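Home | Guides | Set-up | Parts | Contact

Section 3: Opening and closing the small gray box

I wrote this section for the Zullard kit after going through far too many stripped screws, so please read all of it before you pick up a tool.

1. Clear yourself a patch of white table, big enough for the box, the board and your elbows.

2. Check your driver. I use the little Bosch GO, the 3.6V one, and its label gives the model as 3 601 JH2 250. Any small cordless driver with an adjustable collar will do fine! 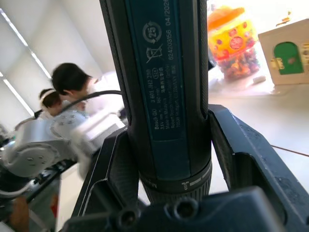 3. Turn the collar down to a low setting. I start low every time and creep up a notch if the screw won't seat – plastic threads don't forgive you.

Caution: Don't lean on the driver to make up for a low setting. That's how I ruined my first lid (part 395, if you need to order one too).

4. Set the box flat and bring the driver straight down from the top. Keep the circuit board off to one side until you want it.

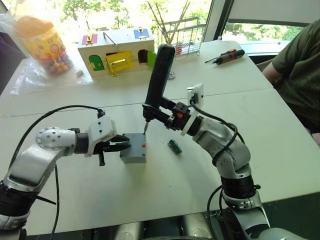 Fig. 3-2. Driver upright over the gray box, green board to the right.

5. Back the screws out a little at a time, going corner to corner, and drop them in a cup (I lost one in December and it's still somewhere under my bench).

Note: If the tip wobbles in the screw head, stop and look at the bit. It should be pushed all the way into the holder, and it shouldn't have rounded edges.
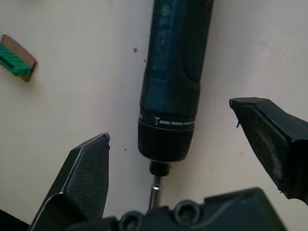

6. Closing up is the same job backward. Start each screw by hand for a turn or two, then let the driver finish.

Spare screws are part 584, sold in bags of 29. For the board itself, go on to Section 4.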